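Good rules are short, says the woman who writes them

July 14, 2025

At Isavix the rules for hand-held grippers fit on 2 pages. The person who wrote them is coordinator of data quality there, and she asked us to print her job and not her name. "The rules belong to the whole team," she told me. "If my name is on them, people will come only to me to complain."

We met in the Stirasstead office, in a small kitchen where a printed copy hangs on the refrigerator. Her operators record everyday tasks with two grippers, one in each hand, and the recordings are later used to train robot arms. The work looks simple. She thinks this is the reason it needs rules.

"When a person opens a drawer at home, he doesn't think," she said. "He pulls with the knee, he pushes with the elbow. The robot has no knee. So our first rule is that only the fingers of the gripper touch the furniture."

The first version, written in December, had 15 rules. Now there are 13. One of the two removed rules told operators to put every object back in exactly the same place before each new recording. It was a mistake, she admits, and an expensive one. They had 900 recordings in which nothing on the desk ever moved, and most of them had to be made again. 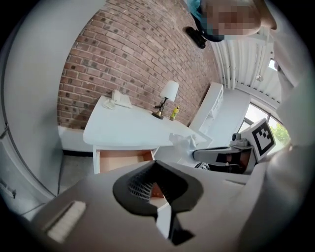
"A desk in real life has a telephone, a lamp, a bottle, some piece of plastic," she said. "I want these things to stay, and I want them to move a little between the recordings. What I don't want is that somebody cleans the desk to make the task easy."

Other rules are about the markers. The printed pattern must be flat and clean, and it is checked at the start of each shift. A marker with a bent corner is replaced, also when it still works. "People say to me, but it reads fine. Yes, today it reads fine."

I asked about privacy. Faces are pixelated before any recording leaves the building, and she does not allow exceptions, also for colleagues who say they don't mind. "Maybe they will mind later," she said.

The part she is most proud of is the rule about stopping. Any operator can end a recording at any moment and does not have to write why. Girkalis, a partner company which uses the same rules, wanted a form with reasons. She refused - a form makes people continue when their wrist already hurts.

Kaczmarczyk, the firm that reviews their procedures, has asked for a longer document with definitions. She is writing it now, in the evenings. The 2 pages will stay on the refrigerator.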